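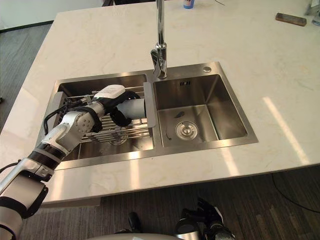
Island sink, wire rack in the left basin, drain strainer in the right.

Section 4. Setting up the double sink for daily use

Applies to the island sink in all Hivau units. Read Section 3 (water shutoffs) first. If the shutoffs under the island are still closed, stop and go back.

You need: dish soap, soft cloth, old toothbrush, dry towel. No steel wool. No bleach.

4.1 First rinse

1. Take the wire rack out. Lift straight up, both hands. Dont drag it.
2. Lift the strainer out by the center knob.
3. Run cold water 30 seconds in each basin. Then hot, same again.
4. Wipe down with soapy cloth. Go with the brushed lines, not across.
5. Rinse. Towel dry, corners too.

Note: A bit of gray on the cloth the first time is polishing dust. Rinse and wipe again until the cloth stays clean.

4.2 Putting the rack back

1. Rack goes in the left basin, the wide one. Rods up, feet down.
2. Check all the rubber feet are on. Spares are in the Flinalent bag, top drawer.
3. Press lightly on each corner. If it rocks, a foot is missing or turned.
4. Cutting board stands on edge next to the divider. Long cylinders, rolling pins and so on, lay flat across the rods.

CAUTION: Don't put hot pans straight on the rack. The feet go soft.

CAUTION: Knives never go in the rack loose. Wash, dry, put away.

4.3 Strainer and drain

1. Drop the strainer in, knob up. Push down to close, pull up to open.
2. Fill the right basin to a few inches. Wait 30 minutes. Level should hold.
3. If it drops, pull the strainer, clean under the rubber ring with the toothbrush, try again.
4. Pick out leaves and food scraps by hand befor draining. Small stuff gets past the strainer.

Note: Overflow slots are in the back wall of the right basin. Keep them clear. Toothbrush and soapy water once a month.

4.4 Faucet

1. Open the lever slow the first time. Air in the line will spit.
2. Check where the faucet meets the deck. Any water there, close the shutoff and call Ghada Daher at the Gedton desk, ext. 31.
3. Scale on the spray head: wipe with half vinegar, half water. Rinse right away, keep it off the countertop.

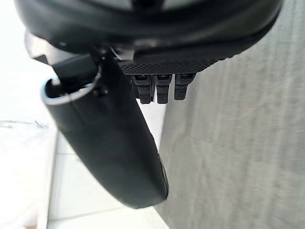

Can I leave wet dishes on the rack overnight?
Plates and glasses are fine overnight, but cast iron and wooden boards should be dried and put away the same evening or they'll rust or warp.

4.5 Parts

Rack feet, set: order no. 63
Strainer ring: order no. 30
Orders go to Elie Azar, Dabbas stores. Give the unit number.

Revised Jun 24, 2019. Replaces the December sheet, throw that one out.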